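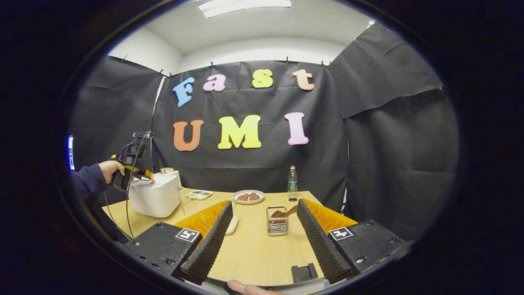

**浅色木桌到底上油还是上漆?想听听大家用了几年以后的感受**

**慢慢的柚子** 楼主 发表于 2024年3月2日

各位好,潜水很久了,第一次正经开帖,话可能有点多,大家泡杯茶慢慢看。

家里换了一张浅色的实木餐桌,在 Lancombe 的门店订的,等了好几个星期才送来。店里的说法是出厂只打磨到位,上了一层很薄的底,后面要怎么保养客户自己决定,想上木蜡油就上木蜡油,想刷水性漆就刷水性漆。听着很自由对吧?结果我回家就犯了选择困难症。

先说我家的情况。两个大人一个小学生,三顿饭有两顿在桌上吃,晚上孩子在上面写作业,我先生偶尔摊开报纸在上面修他那些小玩意儿。我妈每个月来住几天,她老人家的习惯是热汤锅直接往桌上放,说了多少年都不改,我也舍不得老说她。所以这张桌子注定不是供着看的。

我自己心里偏向木蜡油,因为摸上去有木头的感觉,而且听说坏了可以局部补。可是我先生偏向刷漆,他的原话是"你有那个闲工夫一年擦几遍油吗?"这话说得我有点不服气,又有点心虚。

还有一个顾虑是颜色。我就喜欢它现在这种淡淡的、发白的样子,小时候外婆家的案板就是这个颜色。听说很多油一上去就发黄,过几年更黄,不知道是不是真的。

想请教用过的朋友:
1. 上油的桌子,日常真的那么娇气吗?
2. 有没有办法尽量留住浅色?
3. 有小孩的家庭后来有没有后悔的?

先谢谢大家了,我会一条一条看的。

---

**刨花老周** 2楼

楼主你好,干了很多年木工,退下来以后在家里给亲戚朋友修修旧家具,说说我的看法。

你这个用法,我投漆一票。木蜡油是好东西,可它好在手感,防护上差着一截。酱油、红酒、番茄汁,及时擦掉没事,放一晚上就很难说了。你家里有小学生,水彩笔、印泥、胶水哪个不往桌上招呼?我给我闺女家那张桌子上的是水性聚氨酯,哑光的,薄薄地刷,每遍干透了用细砂纸轻轻过一下再刷下一遍。到现在外孙把上面当画板,湿布一擦就完事。

大家对漆的印象都停在以前那种亮得能照人的桌子上,那是老油漆,刷得又厚。现在的哑光水性漆刷好了,外行真分不太出来。

至于发黄,水性的比油性的好得多,这一点你可以放心。

---

**Keerthana Menon** 3楼

我来给木蜡油说句话吧。(中文打字慢,写错了请多包涵,我嫁过来以后天天在家里练,婆婆说我打字比说话有礼貌,哈哈。)

我家的餐桌上油已经好几年了,是我自己上的,用的是 Korneck 的浅色款,里面加了一点点白色的颜料,专门压黄的。楼主喜欢淡淡的颜色,可以看看这一类。注意是加一点白,擦出来还是木头的样子,如果白色加得太多,纹理缝里会积粉,那就不好看了。我第一次就是擦得太厚,缝里一条一条的白,丑得我差点哭出来,后来拿白色的百洁布蘸着油慢慢磨才磨掉。

我们家做饭用姜黄很多。姜黄是什么威力,做过咖喱的都知道!桌上确实有过黄印子,但是很神奇,放在窗边晒几天就淡了,姜黄的颜色怕太阳。这个办法对酱油没有用,酱油印子我是拿细砂纸顺着木纹打几下,再补一点油,第二天就找不到在哪里了。

漆面坏了怎么办呢?以前租房子时房东的桌子是刷漆的,有一块被锅底烫白了,房东找人来看,说要修就得整张磨掉重新来。所以我觉得漆是平时省心,坏了闹心,油是平时操一点心,坏了不怕。楼主可以想想自己是哪种脾气。

---

**刨花老周** 4楼

回3楼:你讲得很实在,补一句,白印子不一定要整张磨。如果只是潮气进了漆膜,拿干毛巾垫着,熨斗调到最低档,不开蒸汽,隔着布走几下,很多能退掉。真烫坏了漆膜那是另一回事。

局部修补这件事油确实占便宜,我不抬杠。可你得承认,会拿砂纸顺着木纹打的人没那么多,我见过拿着砂纸转圈磨的,最后磨出一个浅坑,灯一照特别明显。

---

**阿芦在阳台** 5楼

插一句嘴,两位说的我都试过,说说我这个懒人的教训。

我是那种看了攻略热血沸腾、买了一堆东西回家、擦完第一遍就再也没擦过第二遍的人。木蜡油那张桌子是刚结婚时弄的,头半年美得不行,逢人就让人家摸摸看(朋友来家里吃饭都要先摸一下桌子才让坐下,现在想想怪不好意思的)。后来怀孕、生孩子、搬家,哪还有心思管它。等我再认真看它的时候,靠水壶那一块已经发灰了,摸着毛毛的,像猫舌头。

当然后来也救回来了,周末两个人搬到阳台上磨了一天,腰疼了好几天。我现在还是喜欢它,不过要是重来一次,我会在桌面上漆、桌腿上油。桌腿没人泼汤,又天天挨着腿,上油舒服。楼主可以考虑一下这种混着来的办法。

---

**慢慢的柚子** 楼主 6楼

哎呀,吃个晚饭回来就这么多回复了,太感动了!

Keerthana 你的中文写得比我先生好,真的,他的微信都是"嗯""好""行"。姜黄晒太阳会淡,这个我要记在小本子上,我家虽然咖喱做得不多,可是孩子爱吃黄萝卜,那个汁也挺厉害的。

阿芦说的桌腿上油、桌面上漆,我念给我先生听,他说"这不就是我赢了一大半吗",得意得很。我先不给他下结论,再听听。

老周师傅,请问水性漆自己在家里刷难不难?我们家没有院子,只有一个小阳台,桌子搬不出去,只能在餐厅里弄。味道大不大?孩子这几天在家。

---

**刨花老周** 7楼

餐厅里刷没问题,水性的味道不大,开窗就行,孩子晚上睡觉把房门关上。我比较担心的是灰。刷之前一天把地拖了,窗帘别抖,当天不要扫地,刷的时候换件不掉毛的衣服。毛衣千万别穿,我有个徒弟穿着毛衣刷了一张茶几,刷完茶几也穿上毛衣了。

刷子买好一点的合成毛,别贪便宜。顺着木纹走,一刷到头,不要来回找补。水性漆干得快,你看见一个地方漏了,回头去补,补的那一下多半要留印子,忍住,留给下一遍。

还有,第一遍下去木头会起毛刺,手一摸像没刮胡子,新手常常在这个时候吓坏。正常的,干透了用细砂纸轻轻扫一遍就平了。

---

**Wai-kit Yeh** 8楼

各位前辈晚上好,我来唱个反调,两个都不做行不行?

我在茶餐厅长大,家里那种老木桌面,几十年没上过油也没刷过漆,每天收铺以后用刷子蘸碱水刷,刷完拿布擦干,立起来晾。颜色越刷越白,摸着特别爽。楼主想留住浅色,又怀念外婆家的案板,那案板八成就是这样刷出来的吧?

北欧也有人用皂片水擦浅色木头,道理差不多。皂片化在热水里,放凉了,擦上去再抹干,头几次勤一点,后面隔一阵擦一次。颜色一点都不会变黄,还偏白一点。我现在自己住的地方那张桌子就是这样养的,用的是 Tetus 的皂片,一盒用很久。

缺点先讲明白,会留水印,会留油印,杯子底下的圈圈是常事。我的态度是有圈圈就有圈圈,下次擦的时候就淡了。受不了的人千万不要学我。

---

**刨花老周** 9楼

小兄弟,茶餐厅那种桌面多厚?刷掉一层还有一层。现在买的餐桌板子薄得多,天天拿水刷,板子吃水不匀,要翘的。楼主家里要是冬天开暖气,更要小心。

碱水我坚决反对。有些木头碰了碱会发暗,一刷一个花脸,想后悔都来不及。皂片我没意见,温和,但是你叫一个有小学生的家庭接受满桌子圈圈,这不现实。

---

**Wai-kit Yeh** 10楼

碱水我收回,老周师傅讲得对,我没有说清楚,那是老铺头的做法,家里的餐桌不要学。

不过"不现实"这句我不太同意。我姐姐家两个小孩,皂洗的桌子用得好好的。她有一句话我很喜欢,她说小孩子弄脏的是桌子,挨骂的是人,桌子洗得掉就别骂人了。桌子刷了很贵很漂亮的漆,大人反而天天盯着。这是心态的问题,不一定是材料的问题吧。

---

**刨花老周** 11楼

你姐姐是个明白人。但我说的漆恰恰就是不用盯着的那一种嘛!咱俩说的是一回事,用的东西不一样。

---

**松针与咸菜** 12楼

看得我笑出声。我来贡献一点账目,我们家是记账狂魔,去年7月份刚弄完一张,账还在。

请师傅上门做的,打磨加刷水性漆,一共花了1318元,包料。同一时间我婆婆那张小圆桌是我自己上的木蜡油,油116元一小罐,砂纸和棉布加起来49元,油还剩大半罐。单看第一回的花费,自己上油便宜太多了。不过我的工钱没算,那天我擦到半夜,第二天请假在家睡觉。

沾了油的布一定要说一句!擦完木蜡油的布不要团成一团扔垃圾桶,会自己发热,弄不好能着火。摊平了晾干,或者泡在水里,再扔。我买的那罐上面印得很小很小,要不是我戴着老花镜,根本看不见。

---

**Keerthana Menon** 13楼

12楼说的布非常非常重要,我刚才居然忘记写了,谢谢你。我都是泡在水桶里,放在阳台上过一夜。

另外,楼主如果担心孩子,油完全干透之前不要让他趴在上面写作业。摸着干了不等于里面干了,我家那罐写着要好几天才能放湿的东西,我就在桌上铺了牛皮纸,纸也不要急着铺,等第二天。结果孩子们在牛皮纸上画了一座城市,画得太好了,我一直留着没有扔。

---

**北窗** 14楼

看了半天没人问最要紧的一件事:楼主,店里说的"一层很薄的底"到底是什么底?

如果底是油的,直接刷水性漆很可能挂不住,过一阵子一片一片翘起来。如果底是漆的,木蜡油根本吃不进去,擦上去就浮在表面,黏手,干不了。我吃过这个亏,从 Qaisi 买的一个边柜,商家说"原木免漆",我信了,油上去三天还粘着,猫在上面走了一趟,一路梅花印。后来拿手一刮才知道有层封闭底漆。

测试很简单,在桌子底面不显眼的地方滴一滴水,等几分钟。颜色变深、水被吃进去,说明基本是裸的,或者封得很浅。水珠一直圆滚滚地站着,那就是有封闭层,先问清楚再动手。

---

**刨花老周** 15楼

14楼这条应该置顶,我疏忽了,光顾着跟小叶拌嘴。先弄清楚底,再谈别的。滴水只能看个大概,底面和桌面有时候处理得不一样,最稳妥是打电话问店里。不管最后选哪样,都先在底面做一小块样子,看颜色、看手感,放几天再决定。

---

**阿芦在阳台** 16楼

猫的梅花印难道不是加分项吗!我愿意出钱买这种边柜。

---

**北窗** 17楼

猫也是这么认为的。印子还在,磨到一半我家那位不让我磨了。

---

**慢慢的柚子** 楼主 18楼

我回来汇报啦,给大家倒茶。

听了北窗的话,我和先生趴在地上往桌子底面滴水(孩子以为我们在玩什么游戏,也要滴)。水慢慢被吃进去了,颜色深了一小块。又打电话去门店,接电话的小姑娘很耐心,帮我去问了车间,说是一层很稀的水性封闭,桌面和底面一样,上漆可以直接上,上油的话要先用细砂纸通磨一遍。

我和先生商量了半天,暂时这么定:底面分两块做小样,一块用老周师傅说的哑光水性漆,一块用 Keerthana 说的带一点白的木蜡油,都放几天再看。Wai-kit 的皂洗法我也很心动,尤其你姐姐那句话,我抄下来贴冰箱上了,不过我妈来看见桌上有圈圈,一定会拿钢丝球去擦,我太了解她了,所以忍痛放弃。

松针说的布我也记住了,水桶已经放在阳台上。

还想再问一句,小样要做多大一块才看得准?我先生说巴掌大就够,我觉得起码要有一本书那么大。

---

**刨花老周** 19楼

听你的,一本书。巴掌大的地方看不出刷痕,也看不出木纹深浅的变化。做完别只在灯下看,白天拉开窗帘看一回。两块之间留一条空白的,好跟原色对比。

---

**Keerthana Menon** 20楼

做好了一定要来告诉我们呀!另外你妈妈的汤锅,我建议买一块很大很大的隔热垫,就一直放在桌子中间,不要收起来。我婆婆就是这样被我们"训练"好的,她一直以为那是装饰品。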